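The Woman Who Keeps Plorniven on the Air

By ten past six on a June evening, Margarida Cordeiro has already apologized twice for the chairs. The studio of Plorniven Community Television has three that match, and those are for guests on camera. I got one of the others.

"It leans left," she said. "Most people on our call-in show say the same about the host."

Cordeiro is the station's program manager, which in practice covers scheduling, captions, the phone, and a long-running argument with the cable company about audio levels. She came in to help with one election-night broadcast and was handed a key at the end of it. She has been trying to give it back, she says, for 16 years.

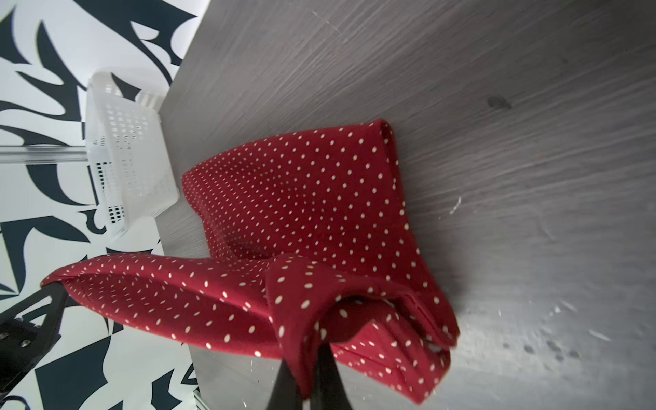 Plorniven Community Television, Programming Department

The station fills its daytime hours with town meetings, school concerts and whatever residents bring in. Meetings draw the steadiest audience. Cordeiro used to assume people tuned in for the budget votes.

"They watch for the public comment section," she said. "We had a hearing about the Bodnár Street parking lot that ran until one in the morning. I got calls asking when the repeat was on. I got a call asking if there would be a sequel."

There was one, as it happens. The lot is still unpaved.

The resident shows are harder to predict. Anyone who lives in town can submit a program, and Cordeiro's rules for what she will air are short: it has to be yours, it has to be legal, and you have to be able to hear it. The third rule causes the most trouble. "People will spend a month on their opening titles," she said. "Then they record the whole interview next to a refrigerator."

Her current favorite is Zarkside, a half-hour program on regional folklore made by two retired bus drivers who disagree about nearly everything, including how to pronounce the title. The show has reached 37 episodes. Cordeiro has asked for a shorter theme song after each of them.

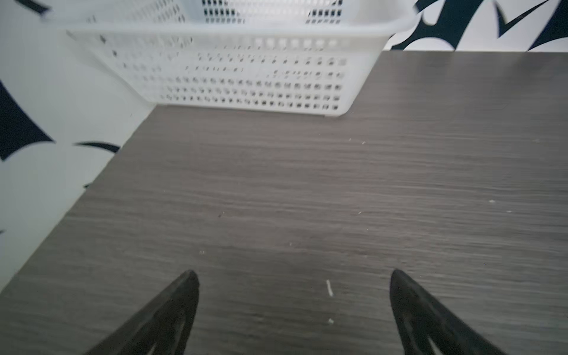

Do I need my own equipment to make a show?

Residents can borrow a camera, a tripod and two microphones from the station after taking the evening training class. Finished programs should be turned in at least a week before they are due to air.

Cordeiro teaches that class herself. It covers framing, sound, and what she calls "the sad business of labeling your files." She once received nine programs in a row named "final," one of which turned out to be a dishwasher manual.

"I did consider airing it," she said. "It was well organized."

Last winter the station replaced its old playback server with a Dironis system, a change she describes with the caution of someone who has been burned by an upgrade before. The old machine had a habit of jumping back to the start of the schedule at midnight, so that for one memorable stretch the town got the same chair yoga class every night. Viewers complained when it was fixed.

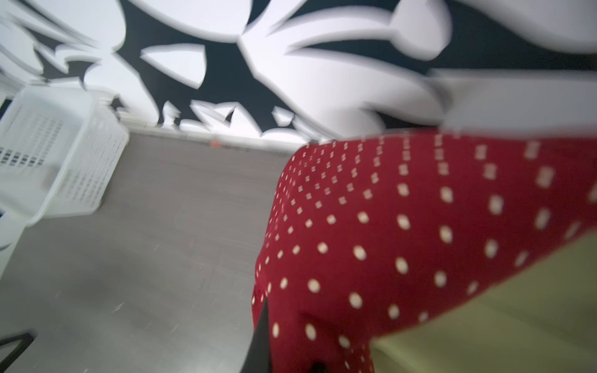
The archive in the back

Behind the control room are 179 tapes, mostly from the station's first years, and Cordeiro is moving them to digital files as time allows. Time does not allow much. Each one has to be played through at normal speed while she sits nearby and listens for trouble.

"I've now heard the old sewer commission in full," she said. "There was a feud. I had no idea. I started bringing dinner."

A few tapes are beyond saving, and a few had been recorded over with football. She logs those too, with the score.

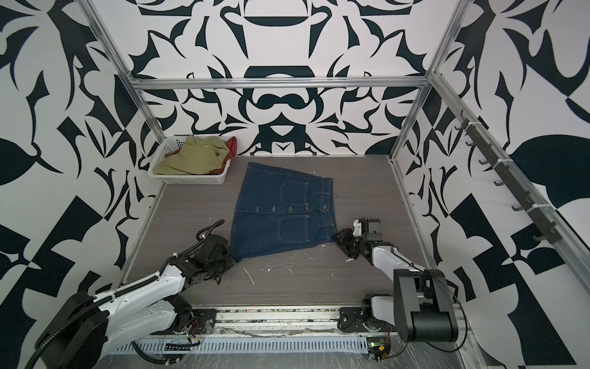

What comes next

Cordeiro wants a live show on Plorniven's high school games this fall, provided the school can run a cable to the press box without closing the snack bar. She would also like somebody else to learn the captioning software. So far one person has come forward, and he is eleven.

"He's good," she said. "He's booked up with camp until August, but he's good."

The phone rang then. It was a viewer asking why the picture had gone dark during the planning board. Cordeiro looked up at the monitor, where the board had switched off the lights to see a slide show.

"Give it a minute," she told the caller. "They're on slide four."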